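Rutherford is our study of how two arms learn to share one table. Rhona Dalgleish and Teemu Niskanen trained the policy on around 800 demonstrations of cubes being placed in a taped square.
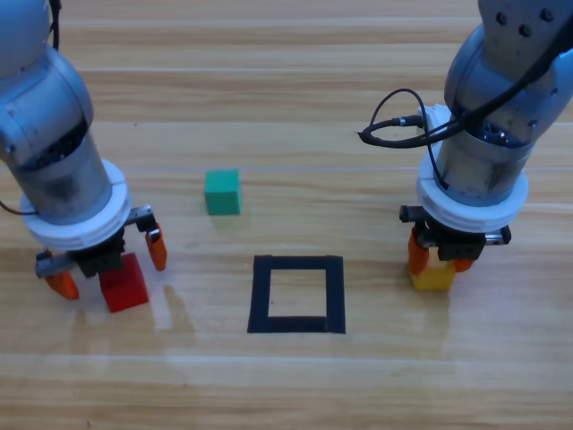

**Two-arm placing**

Each arm has its own cube, red for the left and yellow for the right. Green is a distractor and should be left alone. The method, Eleo, gives both arms one shared plan. 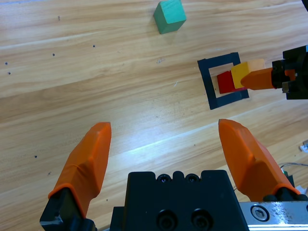
*Red and yellow cubes at the square, wrist view.*

The wrist views helped most with close work, where the fingers of both arms meet over the tape.

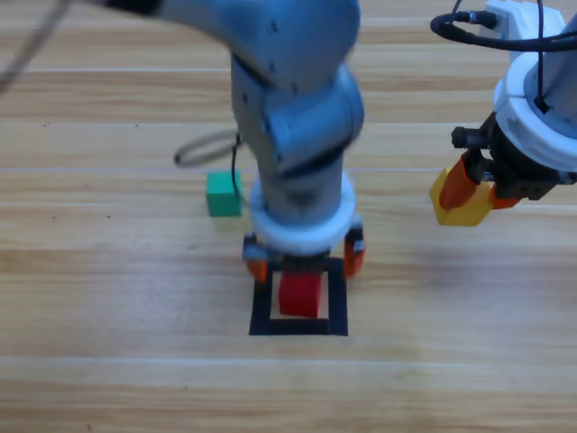 *Red cube inside the tape, yellow cube held clear of the table.*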